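Unit 5: Small Displays, Clear Plastics and the Desk as a Stage
Course handout, Display and Exhibit Basics
Oda Workshop School

Welcome back! This is my favorite unit of the whole course, because it's where we stop talking about display cases and start on the little things that sit on a desk or counter and do a lot of quiet work.

Last time we covered boxes and risers. Today it's curved stands, and how an opaque panel behaves next to a clear one. Put the two together and you get a lovely contrast: the opaque part gives the eye a calm background, while the clear part picks up every light in the room (and every fingerprint, so bring a soft cloth!).

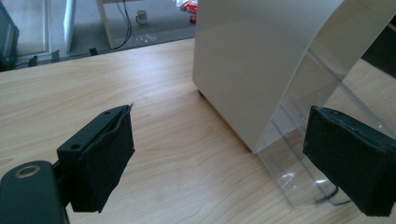 Clear acrylic borrows its color from whatever is under it. On wood you'll see the grain come right through, and on a dark cloth the same piece can nearly disappear. Try both before you decide. Then move your lamp a few inches and watch the highlights jump along the sloping edges. I could do this all afternoon.

A curve changes things too. A flat panel tends to be evenly lit or evenly dull, but a curved one shades gradually from top to bottom, so place your label where the light is steady.

For the exercise, work in pairs at a desk:
Set one stand near the window and sketch its shadow line.
Turn it a quarter turn and sketch again.
Swap the surface underneath and write two or three sentences on what changed.

Reading: Makhubela reader, page 245 to the end of the chapter. The Kinby notes on edge finishing are optional but great fun.

Sketches go in the Cinberg folder, room 14, before the next class. Pencil is fine.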